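The Round Table Pages: Coffee Corner

Welcome back to the gallery, and pull up a chair if you have one handy. These pages started as a way for me to keep track of the little corners of Harnwood, our shared house at the end of the lane, and they have grown into something I look forward to all month. February is the coffee corner's turn. I have been putting it off, partly because I drink so much of the stuff that I thought I might go on too long (I will, so please forgive me), and partly because the corner never looks the same two mornings in a row.

A bit of history first, for the newer readers. When we moved in, coffee meant a jar of instant and whichever mug was closest. Then Kwame Adjei came home one evening with a bag of beans from Akpalu, the little roaster over in Brovham, and no way at all to grind them. We tried a rolling pin. We tried a blender, which made a racket and left half the beans whole and the other half as fine as flour. After 3 weeks of gritty cups we put some money in a tin, and by spring we had a proper grinder, and I don't believe there has been a jar of instant in the house from that day on.

We settled on the round white table for it after a good deal of shuffling. The old spot was a shelf beside the sink, and it was a miserable place to work, all elbows and damp sleeves. A round table lets people come at it from any side, and the white top shows up every stray crumb of coffee, so it does get wiped! Lilla Somogyi was against the move at first and wanted a tray under everything. We did try a tray for a while, a big square one from Nikmont, and it looked silly on a round top and slid about whenever somebody leaned in.

The first picture has the things I reach for most: the tall black grinder with its hopper of dark roasted beans, the steel pitcher next to it, and my favorite striped dish towel in its usual heap. I have never been a folder of towels. My grandmother was, and she would have had something to say.

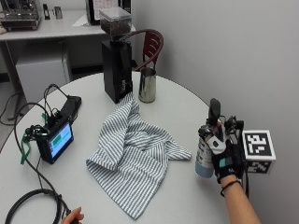

Naa Nyarko: I love a striped towel for coffee work! Mine are the thin cotton kind and I keep one just for the milk pitcher and another for the counter, and I wash them separately with no fabric softener, as it leaves them slick and they stop soaking anything up. Do you leave your beans in the hopper overnight? I used to, then I started pouring in only what I needed for the morning, and I thought the second half of the bag tasted a good deal better for it.

Thank you, Naa, and yes, I confess we leave them in. With this many coffee drinkers a hopperful doesn't get much chance to go stale, but I can see the sense in it for a smaller household, and I may try it the next time most of us are away. As for the softener, I gave it up last month after reading your note on the laundry page, and the towels are already better.

A few words on the pitcher while we are on the subject. We like stainless steel because it can be knocked about, and ours has been dropped on the kitchen floor more times than I care to admit. Cecilia Lamptey taught me to rinse it with cold water the moment the milk is poured, before anything has a chance to dry on. It takes 10 seconds, and I still forget about half the time. If you do forget, a soak in warm water with a drop of dish soap will usually bring it around, and then a good rub with a dry towel puts the shine back.

The second picture takes in a little more of the corner, with the dark red chair tucked in behind the table. The towel is out again, of course, with its thin blue stripes all in a crumple, and there is a small light-blue bottle in hand over the table. The grinder and pitcher keep each other company toward the far edge, where I like them best, well out of the way of sleeves.

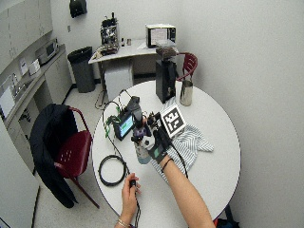
Cleaning the grinder is the one job we take turns at, and it comes up once a month. We run it until the hopper is empty, unplug it, lift the hopper off, and go over the inside with a dry brush. The hopper gets a wash by hand and has to be bone dry before it goes back on, so we do it in the evening and leave it out until breakfast. Akash Bhatia likes to grind a small handful of beans afterward and throw them away, to carry off any dust that's left. I used to think that was wasteful, and then I skipped it once and had a very odd cup of coffee, so now I do as he does.

Next month I hope to show you the pantry shelves, if I can get everyone to agree on where the flour lives. In the meantime, do write in with your own coffee corners, big or small. I am especially curious to hear from anyone who has found a good place to keep spare bags of beans, as ours are still sharing a drawer with the birthday candles.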